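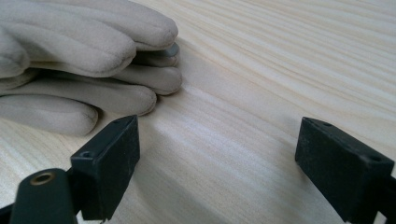
Section 4: Getting your Dralta label printer onto the Wi-Fi

Okay, by now you've got the Dralta plugged in and a roll of labels inside. If the roll is still fighting you, go back to section 3 and have another go before you start on this part. I set mine up on a Wednesday night with dinner in the oven, so trust me, you can do this one while half distracted.

1. Hold the power button for five seconds and let go when the light turns blue. If it goes red, you held it too long (I do this every single time!). Wait for it to shut down and try again.

2. On your phone, open the Wi-Fi list and pick the network that starts with "Dralta-Setup". Your phone will grumble that there's no internet. Stay connected anyway.

3. Open the Tuncer app and tap Add Printer. When it asks for a code, type 1056. Everybody's printer has the same code out of the box, so please change it later under Settings.

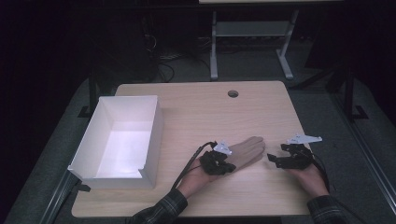

4. Choose your home network and type the password. Go slowly here, the app hides the letters and there's no button to show them.

5. Wait for the light to stop blinking. Mine took around 26 seconds, and a lot longer when I tried it from the garage.

6. Print a test label. You should get a plain black border with the printer's name in the middle.

Note: the Dralta only sees 2.4 GHz networks. If yours isn't in the list, look in your router's menu for a guest network and try that. Güven Coşkun wrote in to tell me his Ronetti router needed a restart first, so give that a shot too.

Caution: don't pull the plug while the light is purple! It's updating itself, and I had to start over from step 1 when I got impatient.

Caution: after 200 labels in one go the print head gets hot. Let it rest before you open the lid.

If the test label comes out blank, the roll is in upside down. Flip it and run step 6 again.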